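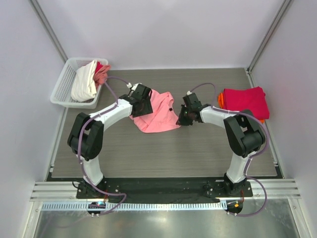
Figure 2. Two-arm workspace with a crumpled pink garment.

3.2 Boarding time on short regional sectors

Boarding records were collected in July at Eneck and Courtois, both served by Evside with a single turboprop type. Each flight was boarded through the rear door only. Gate staff logged the time of the first boarding pass scan and the time the door was closed; the difference is taken as boarding time. Flights held for late connecting passengers were removed before analysis.

Median boarding time was 10 minutes at Courtois and 18 minutes at Eneck. Load factors at the two stations were similar and do not account for the gap. At Eneck passengers walk to the stand in escorted groups, and the second group is not released until the escort has returned to the gate. Carry-on bags too large for the overhead bins were collected at the aircraft steps at both stations. The effect of this step is treated separately in Section 3.3, using the Hakero baggage counts compiled by Paredes.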